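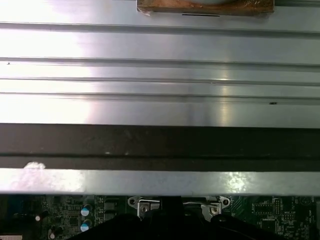

Ridged silver metal panel with a brown block resting on it.

Can two people share one island in Fuststead without wrecking each other's stuff?

Asked September 10, 2022
Tags: Fuststead, co-op, save files, beginners

Hi everyone! Long-time reader, first time posting, so please forgive me if this has been covered a hundred times. I did search, but most of what I found was written before the March update and I couldn't tell which parts still apply.

My sister and I have been playing Fuststead on the same console since the spring. She had the game first, so the island is hers, I suppose, and I moved in as the second resident. It's been lovely. She does the flowers and the paths, and I fish and run errands for the villagers and generally wander about picking things up. I'm at 82 hours now, which I'm a little embarrassed about, and she must be well past that.

The trouble is that she's getting her own console for her new apartment and she'd like to take the island with her. Fair enough, it was hers to begin with! But my house is on it, and my orchard behind the mill, and my friendship levels with all the neighbors. I've got Zolton the beekeeper up to level 9 and I can't tell you how long that took. He is a grouch and he only likes pears.

So I have three questions, really. If she moves the island, does my character go with it? If I start over on the old console, can I keep anything at all? And is it true that after she leaves we can visit each other, or do we both need the paid online thing for that? We'll be in the same town, so I could carry my console over to her place if that helps.

I'd also love to hear from anybody who has been through this and how it felt to start again. I keep going out to the mill in the evenings and just standing there. My sister says I'm being dramatic, and she's probably right, but it's a pretty mill.

Thanks so much in advance. You've all been such a help to me without knowing it.

Posted by pearorchard

3 answers

Answer from Nicanor Salcedo (accepted)

Hello, and welcome! Sharing an island is one of the nicest ways to play this game, and I'm sorry you've reached the moving day part of it. My wife and I did this last winter, so I can tell you how it went for us, and I've gone back through the menus this morning to make sure I wasn't remembering the old version.

First question. Yes, your character goes with the island. The transfer moves the whole save in one piece, every resident included, and when it finishes the old console has no island on it at all. There isn't a way to leave one resident behind through the ordinary island transfer. That scared us when we read it, but there is a second option, and it's the one you want.

Before your sister moves anything, go to the title screen, press the menu button, and pick Resident Services, then Send a Resident to a New Island. You have to do it from the title screen; if you've already loaded into your house you won't see it. The game will ask which resident is moving. Pick yourself, and please read the name twice before you say yes. Then it packs you a trunk.

The trunk is where people get upset, so plan for it. It holds 319 items and everything you're wearing. It takes your recipes, your tools, your fish journal and your money. It does not take your house upgrades, or trees, or anything you've placed outdoors. For the orchard, what I'd do is pick every pear you can the week before and put them in the trunk as fruit. You can plant them on the new island the first day. Pears grow quickly if you remember to water them, and you'll have a row again sooner than you think.

Now the order, as it matters quite a lot:

Pack up your resident first, on the old console.
Let your sister move the island to her new console next.
Start your new island on the old console after that, and open the trunk when Gorel meets you at the dock.

If she moves the island before you pack, you can still do it from her console, but then you'd need to do a second transfer back and it's a tiresome evening. Ask me how I know. We were up until past midnight with two chargers and one outlet.

About Zolton, I have half-good news. Friendship levels don't carry over, because the villagers belong to the island. But the game does keep what it calls a memory, and any villager you had above level 5 will greet you by name if they turn up on your new island. They start you a little way up the ladder too. I had Ngcobo the baker nearly maxed out on our first island, and when she sailed in on my second one she said she'd kept my letters. I'm a grown man and I had to put the controller down for a minute.

As for visiting, local play is free. If you're both in the same room, one of you opens the dock and the other picks Nearby from the ferry menu. You only need the paid subscription for visiting from your own separate homes. Since you're in the same town you may find you don't want it. We made Sunday-style dinners out of it, two consoles on the kitchen table and something in the oven.

You asked how it felt. The first few days were flat, I won't pretend otherwise. The island is empty and you're living in a tent again and you keep reaching for shops that aren't built. Somewhere in the second week I found a little cove on the north side and decided to put my house there, and from then on it was mine. You know so much more now than when you began. You'll build a better orchard. And your sister can look after the one behind the mill, and you can go and visit it.

Do write back and tell us what you name the place!

Answer from tallowbee

just take screenshots of everything first. i didnt and i regret it

also you can't bring turnips in the trunk, they rot

Answer from mossy_gate

Nicanor's answer is very thorough and I'd follow it. I only wanted to add a couple of small things that tripped me up, in case they save you some bother.

Check your mailbox before you pack. Any letters with presents still attached get left behind, and I lost a rocking chair that way. The same goes for anything you've loaned to the museum, so if there's a piece you're fond of, ask for it back the day before (the museum closes early, and the curator makes you wait overnight).

Make sure both consoles are on the same version of the game, too. My brother's was behind and the transfer sat at 26 percent for ages and then gave up with an error. Nothing was lost, thank goodness, but my heart was in my mouth. We updated his, tried again, and it went through fine.

I think he may be wrong on one point, or it may have changed: I'm fairly certain the villager memory only works above level 6. Either way you're safe with your beekeeper at 9. There's no promise he'll show up on the new island, mind you. I waited a long while for mine. Planting clover near the dock is supposed to bring him sooner and I did it, but I couldn't say whether it helped or he was coming anyway.

Good luck to you both, and enjoy the new place when you get there.

Comments on this question

pearorchard: Oh, thank you, all of you! I've read the first answer to my sister out loud and she has promised to water the orchard. I had no idea about the mailbox, and I've got four presents sitting in there. I'm going to spend this week picking pears and taking pictures, and then we'll do it together at her place.

Nicanor Salcedo: Mossy is right about the museum, I'd forgotten that entirely. I'll have to check on the level thing. It was 5 when I did it, I believe.

tallowbee: its 6 now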